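Manuels > Sciences et gestion du sport > Arts du spectacle sportif > Chapitre 3

Chapitre 3
La construction d'une carte de catch : ordre des combats, durée, gestion des blessures

Objectifs du chapitre

À l'issue de ce chapitre, l'étudiant doit pouvoir définir la carte comme unité de programmation, calculer le temps de ring disponible pour une soirée donnée, et décrire la procédure de remplacement d'un combattant déclaré inapte.

3.1 Définitions

On appelle carte l'ensemble ordonné des combats annoncés pour une même soirée. Le terme désigne à la fois le document contractuel remis à la salle et l'affiche diffusée au public ; les deux versions diffèrent souvent, la seconde omettant les combats d'avant-programme. On réserve le mot segment à toute séquence présentée au public, qu'elle comporte ou non un affrontement : entretien, signature de contrat, entrée solennelle, remise de ceinture.

Le temps de ring est la durée comprise entre les deux coups de cloche qui encadrent un combat. Il exclut les entrées, les annonces et la sortie des catcheurs. Dans les petites promotions, la confusion entre temps de ring et durée totale du segment est la première cause de dépassement horaire.

3.2 Le budget de temps

Prenons une soirée de la promotion Lostine, organisée à la salle Wendt devant 478 spectateurs. La location couvre 147 minutes entre l'ouverture du programme et l'extinction des lumières. L'entracte occupe 26 minutes. Il reste donc 121 minutes à répartir entre les segments, entrées comprises.

La méthode de Strobel, qui sera développée en 3.5, procède à rebours. Le combat principal est placé en premier dans le budget, puis le combat précédant l'entracte, enfin l'ouverture. Les segments intermédiaires se partagent le reliquat. Knut Strobel recommande de conserver trois minutes non affectées par moitié de programme ; cette réserve n'est pas communiquée aux combattants.

L'ordre des combats obéit à deux contraintes supplémentaires. Deux combats de même stipulation ne se suivent pas. Un combattant engagé dans deux segments dispose d'un intervalle au moins égal à la durée d'un combat et de ses entrées.

3.3 Blessures et remplacements

Une carte est toujours provisoire. Lors de la tournée Skastport de janvier, trois combattants ont été déclarés inaptes entre la publication de l'affiche et la première date. Le programmateur dispose alors de trois options : substitution simple, modification de la stipulation (passage d'un combat par équipes à un combat simple, par exemple), suppression du segment. La substitution simple conserve le budget de temps mais oblige à revoir l'enchaînement des prises avec le remplaçant.

Les atteintes de la main et du poignet méritent un examen distinct. Elles gênent peu le déplacement, de sorte que le combattant tend à les minimiser, mais elles compromettent la saisie et donc la sécurité du partenaire lors des projections. Anneliese Lenz propose de traiter toute perte de force de préhension comme un motif d'inaptitude temporaire pour les prises portées, le combattant restant disponible pour les segments parlés.
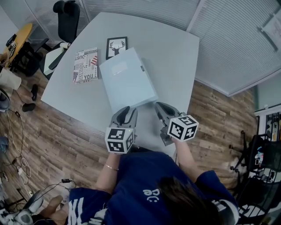 Fig. 3.1. Deux pinces tenues à la main au-dessus d'une table gris clair ; chacune porte un cube blanc à marqueurs noirs et blancs.

La décision d'inaptitude est inscrite sur la feuille de carte, datée et signée avant l'ouverture des portes. Elle ne peut être levée au cours de la même soirée. Le registre Premano, reproduit en annexe B, fournit un modèle de feuille à quatre colonnes : segment, durée prévue, durée constatée, observations.

3.4 Publication des modifications

Toute modification connue avant l'ouverture de la billetterie sur place est affichée à l'entrée. Les modifications ultérieures sont annoncées par le présentateur, au début du programme si elles touchent le combat principal, au début du segment concerné dans les autres cas. Le motif médical n'est pas détaillé au public.

Dans la même collection
Chapitre 2 : Le ring, dimensions et entretien
Chapitre 4 : L'arbitre et la transmission des consignes
Chapitre 5 : Les titres et leur succession
Annexe B : Feuille de carte, modèle Premano

Contact | © Éditions Wendt | Mise à jour : 11/8/18 | Haut de page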